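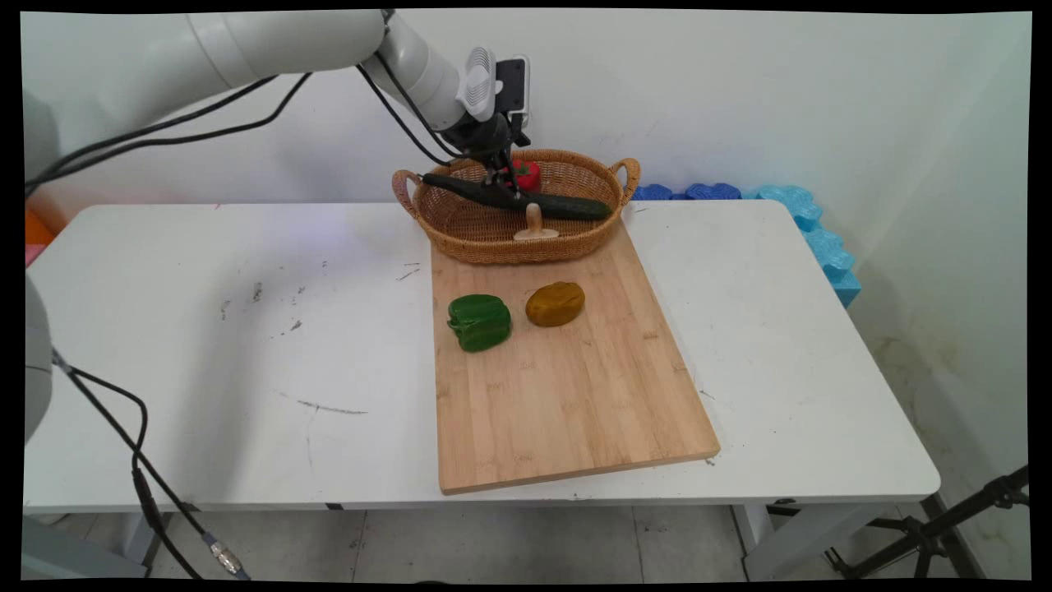 *Oval basket, bamboo board, green pepper. The little mushroom is up front in the basket.*

I'd been at Noemi Begay's table for maybe two minutes before I picked up a mushroom. I couldn't help it! It has a pale stem and a flat round base, it's the right size for a palm, and I held on to it for most of our conversation without noticing.

"Everybody goes for the mushroom," Noemi said. "Then they want to know where it lives."

Where it lives is a big topic in this house. Noemi runs Girnorgate, a play kitchen lending shelf, out of two rooms in Drendolcombe. Families borrow a set for a month, bring it back, and swap it for another. She has 1,023 pieces in her notebook right now (she keeps a paper notebook, with a ribbon, and she was a little defensive about that). Before this she spent years prepping vegetables in a hotel kitchen, and I wanted to know how one led to the other.

"My nephew," she said. "I was watching him play and he had all this great stuff, and it was in a plastic bin up to his elbows. He'd dig around, get mad, and dump it. I thought, well, I'd dump it too. Give the kid a basket and a board."

So that's the basic kit: a basket, a cutting board, and a handful of vegetables. I asked why not a toy stove, or one of those tiny refrigerators I wanted so badly when I was six.

"They're fun, I've got a couple. But they tell you what the game is. With a board you put a pepper on it and you're already cooking. Or you're running a store. I had one little girl who was putting the potato to bed."

She's particular about baskets. She likes wicker, tightly woven, with a handle at each end — her first few had one tall handle over the top, and small hands kept knocking into it. Oval beats round, in her view, for one very practical reason.

"Cucumbers," she said. "A long cucumber in a round basket sticks out like a flagpole. In an oval one you can lay it on the diagonal and still have room for something red at the back and a mushroom in front."

I asked if she always packs them that way.

"Long thing first. Always. That's from the hotel, that's how I packed a crate. Then the round things go wherever they want to go, because they will anyway."

The board was bamboo, a nice honey color with fine strips running through it, and it had some faint dark marks that I ran my thumb over while she talked. I asked whether marks like that bother her. She laughed at me.

"You should see my board at home. No, I wipe them down and rub in a little oil. If one splits, it's out. Marks are fine. The table's all scratched up too, and I quit apologizing for it a long time ago."

It's true, the table has had a life. White top, plenty of scuffs and gray streaks. I put my coffee down on it with no guilt whatsoever.

We got into color next, and this is where she really took off. Noemi has opinions about yellow. She won't put two similar yellows in one set, and she likes a brownish mustard next to a strong green, like a bell pepper, so a two-year-old can tell them apart from across the room. One red thing per basket, never more.

"If there are three reds, kids fight over which is the tomato," she said. "Rodel borrowed a set with three in it, back when I didn't know better. He's got twins. He brought it back the next Monday."

That's Rodel Panganiban, one of her earliest borrowers, who now has the long-term loan of what she calls the soup set. I asked what's in it and she got up to check the notebook, and then we were off on leeks for a while. (She can't find a good leek. If you know of one, please write to her.)

I did ask about cleanup, because I have a four-year-old and I'm tired. Her answer was simpler than I expected.

"Put the basket at the back of the board, a little bit on top of it. Then it's all one place. The food comes forward onto the board and it goes back over the same way. Don't say 'clean up.' Say 'the pepper's going home.' And leave one or two things out if they're still busy with them. Who cares?"

I tried it that evening. The pepper went home, the cucumber went home, and the potato went under the couch, where I found it after bath time.

Girnorgate loans start up again in September, and Noemi says she'll have the winter vegetables sorted by then, leeks or no leeks.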